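Wollaleck lab presents a method for robots that work with liquids in glass

Harau, April – The robotics laboratory Alari announced today the first results of Rimkutė, a training method that helps a robot arm find and handle transparent and tinted vessels. The work was carried out at the laboratory's test site in Wollaleck.

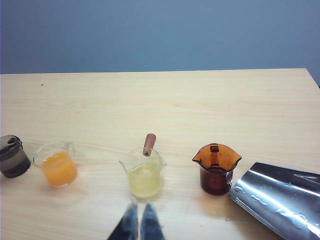
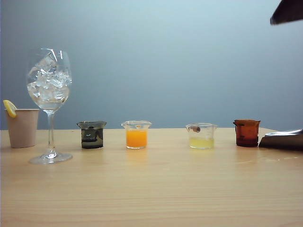
Glass is difficult for robots, as depth sensors often look through it and measure the wall behind. Rimkutė does not use a depth sensor. It compares the view from the wrist with the view from a fixed camera, and it learns from the places where the two views disagree.

The model was trained on 500 demonstrations and then tested in 824 trials with drinks of different color. With the earlier method of the laboratory, the arm missed the vessel in one trial of 4. With Rimkutė, it missed in one trial of 30. Dark liquids in dark glass remain the weakest point – most of the failed trials belong to this group.

The team will now extend the tests to 3 more kinds of kitchen task. The code and the trial records will be available on request from the press office of Alari in Harau.

Comments

glasshalf: Did you try it with sunlight on the table? This is where our arm always fails.

mo_k: Nice result, but I would like to see the numbers for stemmed glasses separately.

pipette77: Is the request form open already? I could not find it.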